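Notes on the Corkov approach planner: contact near pale surfaces

Posted August 22, 2020 by Kerttu Rantala

It has been my practice to set down an account of each change to the Corkov planner once the code has been merged and the dust has settled. Readers of the previous entry will recall that the approach routine was then divided between two modules, one proposing a path for the gripper and the other deciding when to stop. The division was convenient for the two authors concerned, of whom I was one. It was less convenient for anybody attempting to trace a fault.

The fault in question concerned surfaces with very little on them. Our height estimate depends on matching small patches between successive views from the wrist. Where there is print, grain or a clear edge, the matching is dependable. Where there is a broad expanse of white or light grey, the matcher will accept almost any pairing it is offered, and the height it reports may drift by several millimetres with no fall in its stated confidence. The last point troubled us more than the drift. A planner can be taught to distrust a poor estimate, provided that the estimate admits to being poor.

Sofia Tzavaras proposed that the confidence figure be abandoned and replaced by a simple test of how much usable detail each patch contains. Patches that fail are dropped before matching begins. If fewer than 19 remain, the module returns no height at all, and the planner must proceed by other means. I was opposed to this at first, on the ground that an empty answer would halt the arm far too often. The trial logs did not bear me out, and the change was adopted in the form she had written it. 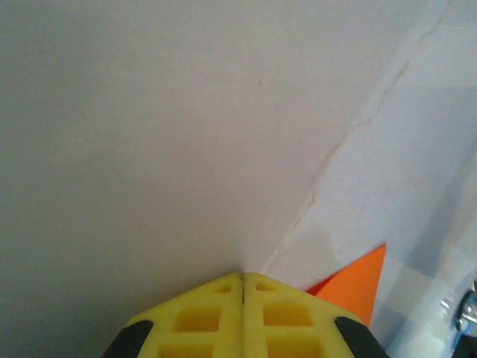
The other means referred to above is a slow descent governed by the motor current. When no height is returned, the planner reduces the approach speed to 14 millimetres per second, holds the fingers closed and watches for a rise in current that persists over several readings. A single high reading is ignored. Ville Niskanen wrote the filter, and has asked me to record that its window length was chosen by trial and has no deeper basis. It should be revisited when the new motor drivers are fitted, and an issue has been opened to that effect.

A word is also due on edges. Where one sheet or surface overlaps another, the boundary supplies nearly all the detail in the view, and the surviving patches therefore lie along a line. A plane fitted to points on a line is free to tilt about it. We had overlooked this entirely. The planner now measures the spread of the patches in both directions and declines the fit if the narrower spread falls below a set limit. The limit is held in the configuration file under approach.min_spread and may be altered without rebuilding.

Those who maintain their own branches should note that the old confidence field has been kept in the message format but is always set to zero. Any code which compares it with a threshold will now refuse every estimate. Orvokki Seppälä discovered this in the Esow viewer, where the height overlay vanished without a warning, and the viewer has since been corrected. The Kioko log reader has not. It will open the new logs and replay them properly, but the confidence column should be disregarded.

On the matter of testing, we replayed 40 recorded approaches through the old and the new code. The new planner fell back to slow descent more often than the old one, as intended, and the time taken for a complete approach rose accordingly. I regard the cost as acceptable for the present. Seija Hirvonen does not, and has begun work on a version that retains the last good height for a short period before giving it up. Her branch is open for comment, and I would ask that remarks be left there and not sent to me by post.

Two items remain outstanding. The spread test has not been tried with the wider lens, for which the limit is almost certainly wrong. The simulator still renders pale surfaces with a faint repeating texture, on which the matcher performs very well and from which we learn very little. I hope to replace that texture before November, when the planner is due to be moved to the Skarkenex build.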